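Sinden Home Forum > Storage and Sorting > Toy bins and catch-all baskets

Thread: One big mesh basket or several small ones?

greentable70
Started this in May 2025. We have one wide wire mesh basket, the Stolatard, and everything small ends up in it. Dog toys, kid toys, cans that should be in the recycling. I want to know if people sort theirs or leave it as one pile. It lives on the table with the green top.
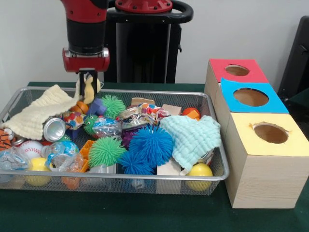

Baseball and yellow ball on the left, can on its side, spiky balls toward the front.

My rule so far is that anything soft goes in with anything that bounces. I don't love it.

mesh_and_more
I'd split it. We went to three Adeck bins, one for balls, one for soft toys, one for cloths. Cleanup takes 5 minutes now. The single basket just gets dug through and put back the same way.

pinerow36
Disagree. Kids don't sort. Mine will throw a ball in whatever is closest, and then you have three messy bins where you had one. A wide shallow tray is fine as long as you can see what's in it.

What I would change is the trash. A can does not belong in there at all. Check the cut edges if it's been opened.

greentable70
Fair point on the can. The bottles are the same problem. They go in as "toys" because the dog likes the crinkle.
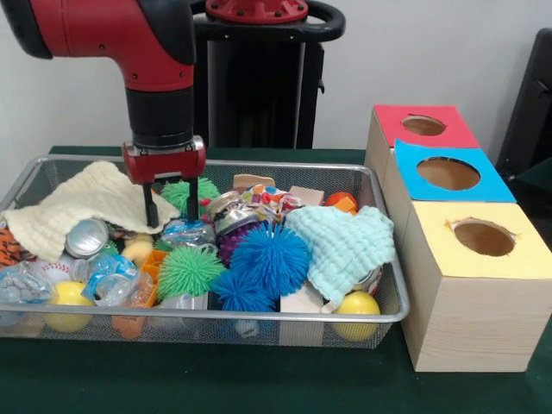 Two bottles, one with a blue label and one with a blue wrapper, plus a can lid.

The towel is on top because it's the last thing anyone drops in.

mesh_and_more
A loose can lid is worse than the can. I'd pull that first, before you decide anything about bins. Then the bottles. You'd get a good bit of room back.

tidewrack
We use the same kind of basket at the Te Moana play group and the cloths are what cause trouble. Waffle towels catch on the wire, and a towel over the top hides everything under it, so people buy doubles. I found this out in September when we emptied ours and had far too many balls.

Fold the cloths and keep them on a shelf. That's all we changed -- the rest is still one pile.

pinerow36
Agree on cloths. Still one pile for toys.

greentable70
There's more than one cloth in ours, so that may be most of it.

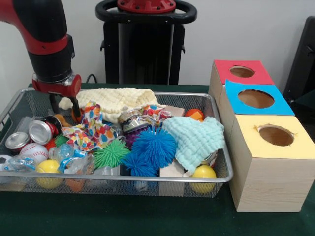 Pale yellow towel along the back, aqua one in a heap at the front right.

There's also a small glass jar back there with a lid on it. I had forgotten about that.

tidewrack
Take the jar out. Glass in a basket that gets tipped over is asking for it.

mesh_and_more
Glass, cloths, cans, bottles and the cardboard. Once those are gone I think you'll want to sort the rest too, but I've said my piece.

pinerow36
And I think it'll be fine as it is. How big is the basket? Ours is 36 inches and it was too much for one kid to carry.

greentable70
Haven't measured. I can lift it full but I wouldn't want to take it up the stairs.

Plan for now is jar and lid out tonight, bottles and can to recycling, both cloths in the wash. The balls and soft toys stay together. If it's a mess again in a month I'll look at the Adeck bins -- are those sold one at a time or only as a set?

mesh_and_more
We got ours one at a time. Get the ones with handles.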